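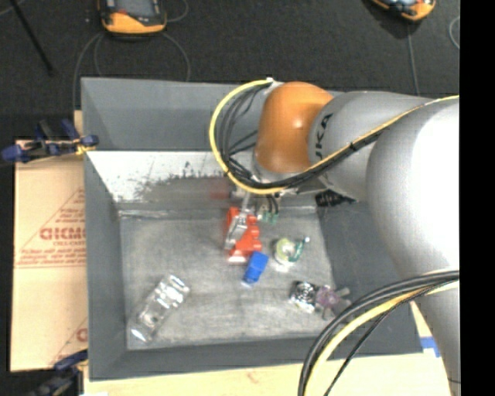 I finally got through the grey bin in the garage over the long weekend. It has sat under the bench since we moved to Edham in May three years ago, and in that time it became the place where anything went if it didn't have a drawer.

I started by taking everything out and laying it on an old bedsheet. Most of it was easy to deal with. Paint trays with dried paint went in the rubbish. Tent pegs went back with the tent. I kept one bike pump of the two, and Lejla took the other for her daughter's bike. There was also a bag of curtain hooks from the last house, and none of our windows here have curtains.

The bin itself took longer than I thought. I washed it out with dish soap and a nylon brush, rinsed it on the driveway and did it again. The grit came away. The scratches and pale streaks on the floor are there for good, and I can live with that. I tried some Harnitz cleaner on one of the smudges and couldn't see any difference, so I wouldn't bother buying it for this. It cost me 14 dollars.

I looked at replacing the bin with one of the Drevotine ones, which have a lid. They wanted 278 dollars for the large size. I don't need a lid that badly. An open top does collect dust, but I can see what I've got and I'm more likely to put things back.

What goes in it now is only the kids' outdoor toys and the garden gloves. Tools have moved to the shelf by the door, sorted into ice cream tubs with masking tape labels. The extension cords hang on hooks, colour side out, so I can tell the long one from the short one.

Radomir asked if I wanted his spare shelving unit. I said yes, as long as he can get it over here before the snow. I still have the cupboard with the camping stove in it to do, and the box of jars behind that.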